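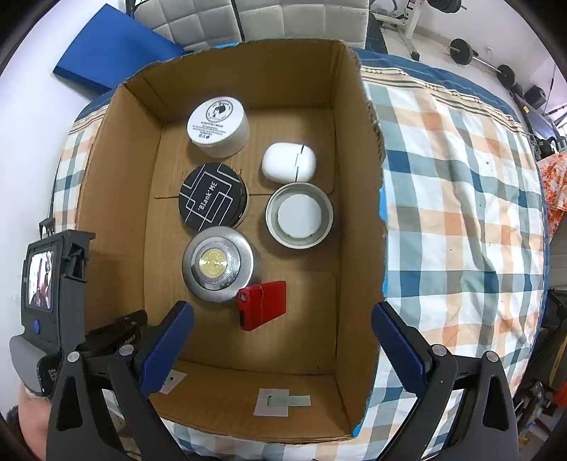 Page last changed: April, 4:40 pm

Filed under: Talks > Household > Speaker notes

THE BOX BY THE DOOR
Notes for the Callstead evening, second version

Start with the box straight away. Skip the bio. Let them look for a bit before talking.

Ask who has one of these at home. Wait. The hands go up slowly, then all at once.

Point 1. Small things don't get put away, they get put in something. Cut the top off a carton, badly, and you have furniture. Mine at Mudham lasted through 2 moves and was labeled TEMPORARY on both occasions.

Point 2. The round container problem. Cream jar with its lid on, black one with "'Blank' ME" across the top, silver one with a gold-colored emblem that plainly thinks it belongs in better company. Then the pale gray-green one, open, nothing in it I could defend in court. Round things don't stack with other round things and they leave gaps at the corners, where the lint lives.

(If they laugh at "court," go on to the Magesa bathroom cabinet story. If not, go on to point 3 and speak faster.)

Point 3. The little red thing. Might be a lighter. Every box has one item that could be a lighter. Same with the white capsule-shaped case: you know it holds something important, and you will open it only when looking for something else.

Point 4. What to do. Tip it all out on a towel. Lids off. Empties go. Creams you don't like go too, including the expensive one. Whatever is left gets a drawer with a front edge.

My own count from last spring was 102 items out of one hallway, which I mention with no pride. Almost all of them were lids.

Questions. Somebody will ask about batteries. Refer them to the handout.

Bring: towel, spare carton, water.

Related talks
- Drawers That Won't Close
- The Zarnatix Shelf: A Warning
- Cables, Part 2
- What Lives Under the Sink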